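News > Press releases > Tendemby

Tendemby to open second repair shop in Ernau

November
By Edith Cuadros, press office

Household lighting firm Tendemby will open a repair shop in Ernau this month, its second after the one in Kaewsai. The shop will take in lamps, ceiling lights and shades of any make, and will sell spare parts over the counter.

The Kaewsai shop repaired 1143 items in its first year. Most were table lamps with worn switches or damaged flex. A further 326 were returned to their owners unrepaired, mainly where a part was no longer made.
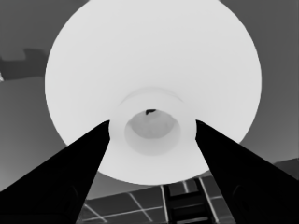
Customers in Ernau will be given a price before any work begins. Simple jobs should take about 2 days. Anything that needs a part ordered in will take longer, and the shop will ring when it arrives.

"People kept posting lamps to us from Ernau, and quite a few got broken on the way," said Kamol Sriwong, head of repairs. "It made sense to have a bench there."

The shop will be run by Charito Buenaventura, who has worked at Kaewsai since it opened. It will open at 9 in the morning, Tuesday to Saturday, with a later closing time on Thursday.

Repairs carry a six-month guarantee. Old fittings can be left at the counter for recycling at no charge.

Press enquiries: Edith Cuadros, Tendemby press office, Kaewsai.

Last updated: November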